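Home Places People Old Stories Maps Contact

The Ultotley Gold Rush

The Ultotley Gold Rush was a short-lived mining excitement in the hills behind the town of Ultotley, set off in January of 1884 and pretty much dead by the time the creek thawed. It's sometimes called the Jevard Rush, after Jevard Creek, where the first color was supposed to have been found. I grew up four miles from that creek and I've panned it myself more times than I'd like to admit (nothing, ever, except a very nice 1920s button), so please forgive me if this entry wanders a bit!

How it started

The usual version is that a trapper named Dvorak came down out of the hills in a snowstorm, walked into the feed store, and paid for a sack of oats with a pinch of gold dust. The storekeeper weighed it twice, gave him his change, and had told half the county by supper. My great-aunt always said it was a mule collar he bought and that he never got any change at all. She told it with her hand cupped like the dust was still in it.

We don't have a first name for Dvorak. He shows up in the claims ledger only as "Dvorak, trapper," and there's no census line that fits him. Elspeth Dalgleish, who transcribed the whole ledger (all 167 pages of it, bless her), thinks he may have been passing through from the railroad camps and never lived here in the first place. I go back and forth on that. There's a Dvorak Spring on the oldest map I've seen, and people don't usually name a spring for a man who bought oats once.
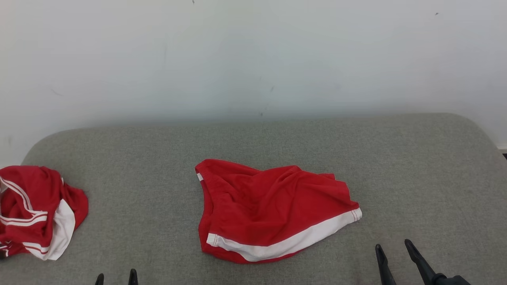 Red garments with white trim on gray upholstery

The rush itself

Within a month there were 131 claims filed along Jevard Creek and its two forks, most of them by people who already lived in the valley. This surprised me when I first went through Elspeth's pages. I'd always pictured strangers pouring in off the stage road, and a few did come, but the bulk of the names are farmers, a blacksmith, the schoolteacher, and what looks like the entire alto section of the Methodist choir. Several claims overlap. One is described as running "from the big rock to the other rock," which must have been a treat for the recorder.

A camp went up at the lower fork and was called Terklow. At its height it had 206 people, going by the recorder's own note in the margin, plus a boarding tent and a barber. It had a post office for three weeks. I've never seen an envelope with the Terklow postmark and I would love to, so if you've got one in a drawer somewhere, write to me!

The ground was frozen hard, so hardly anyone could dig. They built fires on the gravel to soften it, scraped off a few inches, and built the fires again, and by the end they'd burned most of the timber on the lower slope. You can still tell where. The pines down there are all younger than the ones up top, and my dad used to point it out every single time we drove by, like it was news.

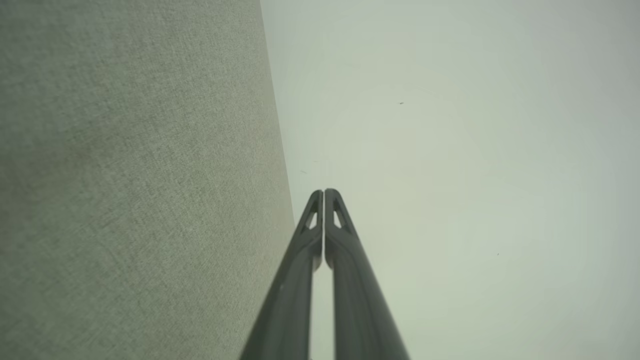 Close-up of woven gray-green fabric

How it ended

When the thaw came the creek was panned end to end, and the total take was a few dollars' worth of flakes, nearly all from one bend below the spring. The assayer's letter was read out loud at the church. Terklow emptied in a matter of days. The boarding tent was sold to a man who used it to cover hay, and the barber moved into Ultotley and stayed in business for years, so I suppose he did better out of it than the miners.

There's an old rumor that the feed store owner salted the creek himself to sell shovels. I used to repeat this one at parties. But his account book survives, and he ordered his shovels after the news broke, late, at a terrible price, and got stuck with most of them. Aliki Karras found that account book in a box of seed catalogs, and I had to take back a lot of party talk.
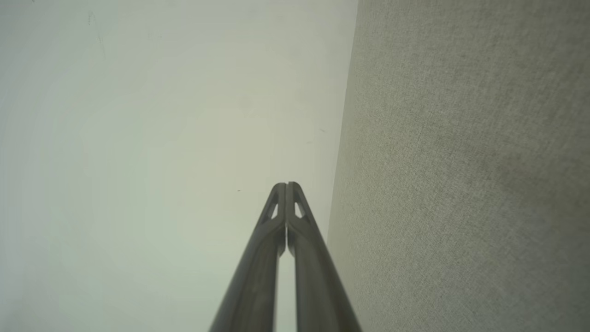 What's left to see

Not a whole lot. The road to the lower fork is dirt and gets bad after rain. There's a row of foundation stones on the left past the second cattle guard, which may be the post office or may be a sheep pen from much later. Dvorak Spring still runs. The upper fork is on private land, so ask at the house first (they're nice about it, and they have a big dog who is also nice about it).

The ledger is kept at the county library in Ultotley. You can look at it at the desk by the window, but they won't copy it for you because of the binding.

Last edited 4 July 2019

Share this page: 206 shares 3 comments

Comments

Spyros Athanasiadis
My grandfather swore it was oats too. He also swore Dvorak had only one boot on, so take it how you like.

Evangelia Nikolaidis
Those stones are a sheep pen. We had sheep in it! Great article though, I sent it to both my brothers.

Apinya Rojanasak
Is the schoolteacher with the claim the same one who taught at the creek school? I'm trying to fill in a gap on my husband's side and would be glad of any page number from the ledger.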